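About Putcombe Gripper Testing

We try out grippers, arms, cameras and controllers for companies that have to choose between them.

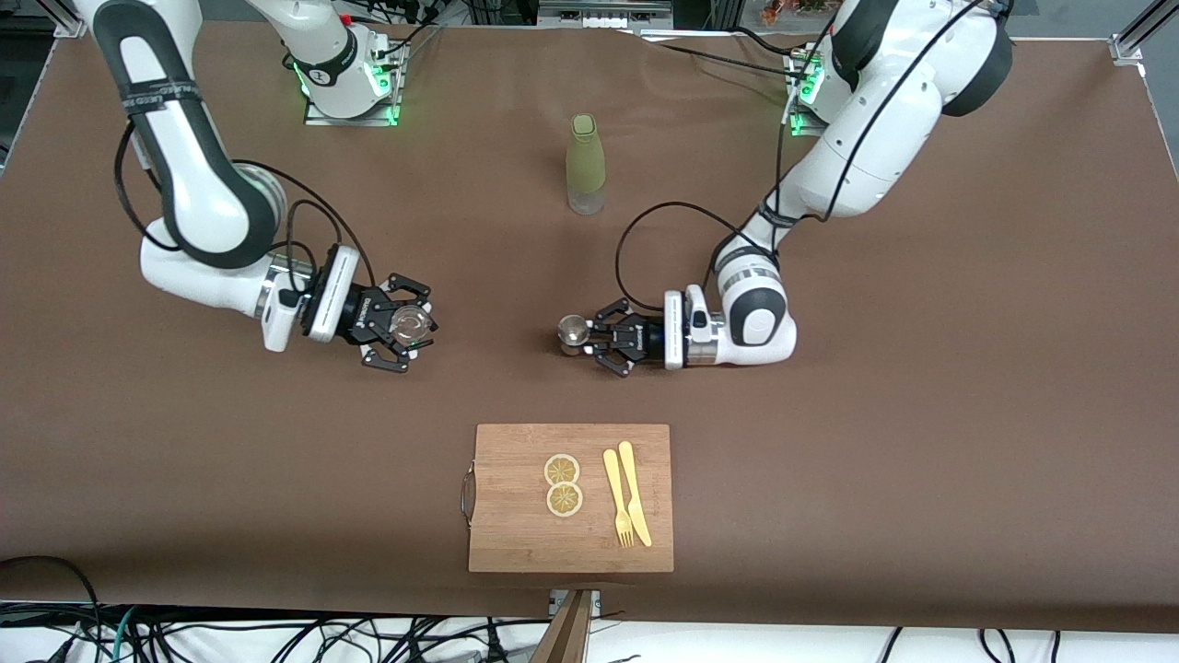
Two-arm bench: a clear cup in one gripper, a small silver-rimmed object in the other.

Putcombe was started by Leobardo Medrano, who had spent years installing arms on packing lines and kept getting the same phone call. A customer had bought a gripper from a catalog, it was rated for the weight, and it still dropped the part. He rented a unit on the Moura industrial park and began testing grippers for other people before they bought them. Itzel Esquivel joined the following December and now runs the test floor. There are 8 of us.

What we do

Most jobs start with a box of the customer's own parts and a short list of two or three grippers. We mount each one on the same arm, run the same program, and log every pick. A standard comparison is 300 picks per gripper. We report the number that held, the number that slipped and the number that had to be stopped, along with cycle time and any marks left on the part.

If a customer has no parts to send yet, we use our own household set. It includes clear cups, bottles, plastic cutlery, a cutting board and lemon slices. Clear and shiny items are in the set on purpose. A depth camera that reads a cardboard box well can lose the rim of a cup completely, and then it looks like a gripper problem when it is a camera problem. Two-arm work gets its own set of trials, mainly handovers and jobs where each arm has to hold something different.

We also compare controllers. Last year we ran the same handover program on two of them for Binidau, a kitchen equipment maker. One finished 285 of 300 handovers. The other was faster and finished fewer, and Binidau picked the slower one.

How we work

We don't sell hardware and we don't take commission from people who do. Customers get the full log and the video, including the bad runs. Finger pads are replaced at the start of each comparison and again after 2,000 picks on long jobs.

Our logging software is called Rulex. Itzel wrote the first version and we still add to it. Customers can have a copy if they want to repeat the tests at their own site.

A standard comparison takes roughly two weeks from the day the parts arrive. Visitors are welcome on the test floor by appointment. Please wear closed shoes.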